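Production Technician (Nights), Nemitier Packaging Trials

Grirthorpe site
Permanent, full time
Reports to: Dorian Hoarau, Shift Engineering Lead
Reference: 78/N

The post

Nemitier tests cartons, trays and closures for food and household goods firms before they go into full production. The Grirthorpe site has a trials hall, a materials store and a conditioning room in which board and film samples are held at fixed temperature and humidity before testing. We need a technician to set up and run trials on the night shift, record the results and hand over to the day team.

The post is new. It arises from a change in the working pattern at Grirthorpe, where the hall has until now closed at 22:00.

Duties

Set up filling, folding and sealing equipment to the written trial sheet for each job.

Draw samples from the store, check batch labels against the trial sheet and book them into the conditioning room.

Carry out compression, drop and seal strength tests to the site methods. A typical compression job uses 17 samples from each batch.

Record readings in the trial log at the time they are taken. Readings are not to be copied up afterwards from loose paper.

Set aside failed samples with a completed fault tag showing the type and position of the fault.

Carry out first-line upkeep: belt tracking, guide rail adjustment, blade changes, and cleaning of glue heads. Electrical faults are passed to the site electrician.

Check the calibration labels on load cells and scales at the start of each shift and withdraw any item that is out of date.

Complete the written handover by 05:45 and attend the spoken handover with the day team.

Essential requirements

A Level 3 qualification in engineering, manufacturing or a related subject, or equivalent time served in a production or test setting.

At least two years' experience of setting up and adjusting packaging, print finishing or similar machinery.

Ability to read engineering drawings and carton layouts, including crease and cut notation.

Competent use of callipers, micrometers and feeler gauges.

Clear written English. Trial logs are sent to customers as they stand.

Ability to lift sample packs of up to 17 kg with the lifting aids supplied.

Desirable requirements

Experience with corrugated board, including knowledge of flute types and their effect on stacking strength.

Forklift or pallet stacker licence. Training can be given.

Basic spreadsheet skills, including simple charts and averages.

Familiarity with the Nyitrai job tracking system, in which all trials are booked and closed.

Hours and shift pattern

The shift runs from 22:00 to 06:00 with a paid break of 30 minutes. The working week begins on Sunday night and consists of five shifts. Overtime is offered during busy periods and is not compulsory. Leave may be booked in single shifts or in full weeks.

The first 3 months are a probationary period. The first two weeks of this are worked on days so that the site methods can be learned alongside the existing team.

Pay and benefits

Pay is on the site technician scale, point to be set according to experience, plus a night allowance of £800 per quarter. The scale is sent to all applicants invited to interview.

Other terms: company pension scheme, safety footwear and workwear, free parking on site, and a contribution towards eye tests. The canteen does not serve hot food at night, but the kitchen is open and has a cooker, fridge and lockers.

Travel

The site is about 3 miles from Grirthorpe station. There is no bus service after 21:00, so applicants should be sure that they can reach the site by other means. Covered cycle racks are available inside the gate.

How to apply

Send a CV of no more than two pages and a covering letter to the Grirthorpe office, quoting reference 78/N. The letter should deal with each essential requirement in the order given above. Applications sent through agencies will not be considered.

Shortlisted applicants will be invited to a practical assessment lasting 78 minutes, followed by an interview with Dorian Hoarau and a member of the day team. The assessment consists of a measuring exercise, a fault-finding exercise on a folding unit and a short written log. Tools are provided. Closed shoes must be worn and long hair tied back.

Applicants who need adjustments to the assessment should say so in the covering letter.

A second post, Materials Store Assistant (Days), will be advertised in September under the Wimum contract. Applicants who wish to be considered for both posts should state this in their letter and need not apply again.

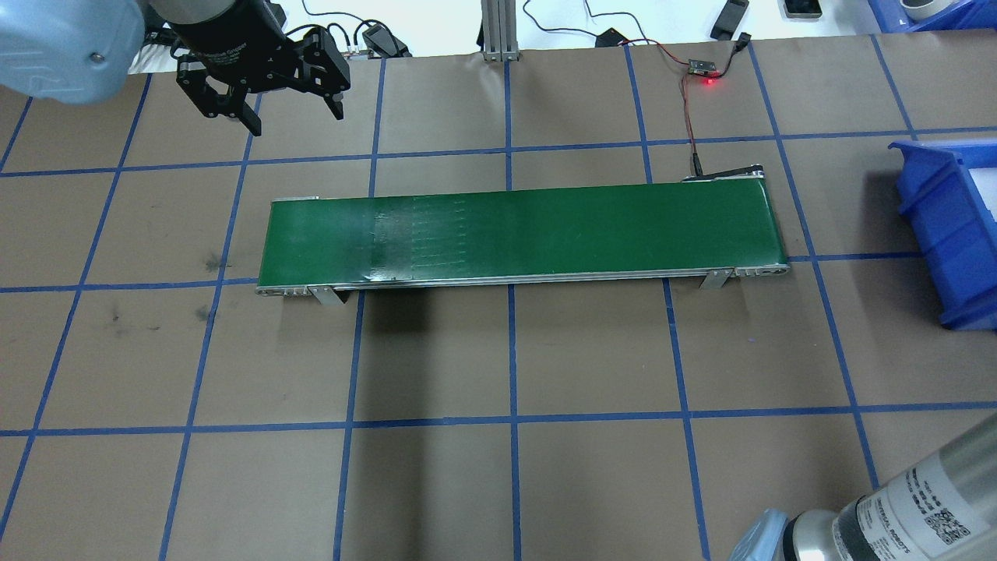 Interview travel costs are refunded at the standard class rail fare on production of a receipt. Claims should be handed in at the gatehouse on the day of the assessment.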